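Unnur Hallgrímsson
June 2, 2025

OK so a bunch of you asked how the move off the family computer and onto paper is going. Thread, because I can't keep anything short.
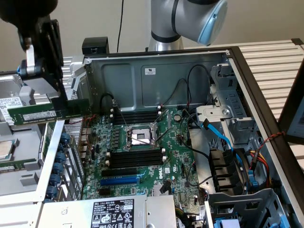

Quick background for the new people. My grandmother's recipes lived in a tin box until my aunt typed them all up, and then they lived in one giant text file that only my aunt could find. There are 335 of them! I have been copying them out by hand into real notebooks, in pen, like it's 1962.

Why pen? I like it. I've tried to come up with something deeper and I've got nothing. I get home, I make tea, I write out a cake.

The notebooks are the Poltwood ones with the cloth spine (the dark green, they stopped making the mustard, I'm still mad). Paper takes fountain pen ink pretty well. There's a little bleed if you stop mid-word to yell at the dog, so there's a blot in the middle of Rye Bread 3.

Yes, there is a Rye Bread 1 and a Rye Bread 2. They are the same except for the molasses. I wrote both out anyway. My aunt says one of them was for company and she won't tell me which.

Things I've learned about my family from this file: we put cardamom in everything. We had one very bad year with gelatin. Somebody named "Bach" gave us a recipe for pickled beets and I truly do not know if that's a neighbor or if Grandma just had the radio on while she was writing it down.

I asked my mom about the Bach beets and she said "oh, HIM" and then changed the subject. So now I have a mystery on top of a hand cramp.

The typing is a whole thing too. My aunt never used the shift key, so there's no telling a tablespoon from a teaspoon. Everything is "t." I've been guessing from the ratios. The ginger cookies I guessed wrong on, and my coworkers were very polite, and one of them had to go get a glass of milk.

(If you're one of the coworkers, hi, I fixed it, it's teaspoons.)

A few people wanted to know how I'm organizing it. I started by type, breads then soups then cakes, and gave up when I hit a thing called Sunday Dish that has both prunes and ham in it. Where does that go?? So now it's just in the order she wrote them, with a list in the back.

I kind of love it this way. You get a wedding cake, then a cough syrup, then three kinds of pancake in a row, then a note that says "too much work." You can tell when the babies came along because everything turns into casserole.

Pens, since I know that's what half of you are here for. Fine nib for the ingredients, medium for the steps. Ink is a blue-black from Nilside. It goes down almost gray and gets darker while you watch, and I've wasted whole evenings just watching it.

I did try the Plestex erasable pens for the first notebook. Pretty colors, nice grip. Then I left the notebook on top of the warm stove and half of the dumplings disappeared. Learn from me! Keep those away from the kitchen.

So I redid that one from scratch. It's fine. My handwriting got better by then anyway, the early pages looked like a ransom note.

Where I am now: 2 notebooks full, 7 recipes into the next one, and I'm hoping to get through the soups she made for church by August. There are so many soups, you guys. So many of them are the same soup.

My cousin wants a copy of everything when it's done and asked if I could "just email it." I've decided I didn't see that message.

Next up tonight is something called Blue Cake. No blue ingredients listed. Four eggs, buttermilk, lemon peel, bake till done. If your grandmother made a Blue Cake, please reply and tell me what was blue about it, was it the plate?

Also still taking guesses on what "a good cup" means. My aunt says it's a cup but you mean it. I've been heaping it a little.

OK tea's ready, going to go write out a cake. Will post the beet recipe tomorrow if Mom says I'm allowed.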